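Setting up the wrist view on a simulated gripper cell

Dorian Vidal, March 2022

Most guides to simulated cells tell you to load the arm, press play and start collecting. I've followed several of them and thrown away most of what came out. Khalil Akl and I now do the steps below on every new Dabbas cell before we trust a single run. They are dull and they take a morning.

1. Start with the fingers open

Load the cell and send the open command before anything else. Don't believe the readout. The joint panel in Gulance will happily report "open" when one finger has stopped short, so look at the wrist view as well. Both fingers should be in it, leaning apart or together as your model has them, with nothing between them.

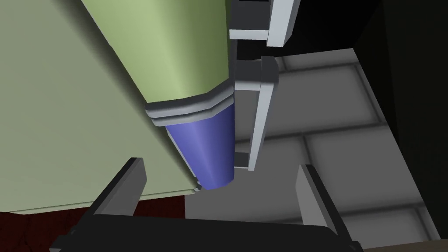 Wrist view with the jaws open, near the green and blue column.

Close and open again 6 times. If the gap at the end differs from the gap at the start, stop and look at the joint limits. The usual advice is to raise the motor force. I have yet to see that cure anything, and it hides the fault until you try to pick something up.

2. Set the near clip

If the near clip is too far out, slices of the palm vanish and you can see into the model. Bring it in until the palm is solid. Going further than you need will cost you depth accuracy at the back of the room, and the flickering seams you get there look a lot like a texture fault. Khalil lost two days to that one.

3. Check against something with edges

Drive the arm up to a part with a collar or a bracket on it and stop short. Straight edges show up a bad lens setting quickly. Ignore the sample chart supplied with Brovum, as it sits flat to the camera and nearly any setting will pass.

4. Turn the wrist and look across the room

Back away, then swing the wrist towards a far corner.

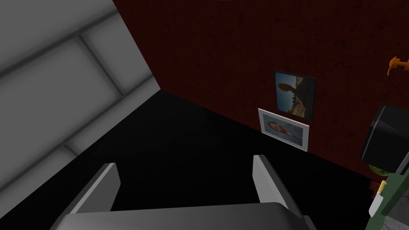

Watch the fingers while you do it. They may shift a little against the palm as the wrist stops, but they should settle and stay put. If they keep trembling, your time step is too long. We run 2000 steps a second. The Skemelmont notes ask for 4000, and I can't find a fault that it fixed for us, though it did make everything slower.

Dark floors deserve some suspicion too. A black floor may be a black floor, or it may be a material that failed to load. Open the material list and find out which you have.

5. Save, reload, repeat

Save the cell, close the program fully and load it again. Run step 1 a second time. Camera offsets are the setting most likely to go back to default, and there's no warning when they do. Write yours on paper.

After 200 runs, go through the whole list again.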